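Notebook, bottle transfer in sim
February, started 9:40

Picking up from the crate-to-crate task. The goal for this batch is 300 kept demos of moving bottles from the left crate to the right one, all scripted, with randomized start poses. The Dilia config is unchanged except for the table texture, which Nusrat Matubbar swapped so the background isn't the same flat gray in every run. Seed list is in the Carkgate folder.

First thing was the low approach. The planner likes to bring the wrist down close to the crate wall, and I wanted a side camera on it before generating anything big.

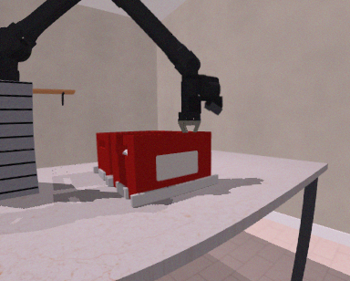
Clearance margin went up from 5 mm to 12 mm and I reran the first block of seeds. Contact warnings dropped a lot. The ones left over are nearly all in the corner compartments, where the fingers have to open next to a wall. I did not touch finger width. If we narrow the opening it changes the action range and the old demos no longer match.

Total attempts so far 453, about 40 thrown out. Reasons, from the log:
— bottle tipped during release
— planner timeout
— crate nudged more than the limit while the fingers were still inside

The third one is a judgment call. Nusrat thinks we should keep the small nudges because the real crates at Szczepańska slide too. I'm leaving them out of the main set and saving them in a separate folder so we can train with and without.

Bottle colors: each episode now draws the color order at random, and the instruction string names the color. Before this the blue one was picked first far too often and the policy would have learned that in no time. 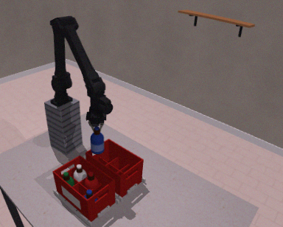
Page last changed: February, 16:25 by nmatubbar

Lift height is fixed at 7 cm over the rim for now. It should be varied. With one height every path has the same hump in it and the learner will copy the hump. Will add a range next time and log the value per episode.

Joltby exporter still writes gripper state one step late. I shift it back in the loader, but anyone reading the raw files needs to know. Fix belongs in the exporter.

To do
Vary lift height
Rerun timeouts with longer limit
Second camera, check it is saved at the same rate as the first
Ask Nusrat which shelf position she used in the room file, mine differs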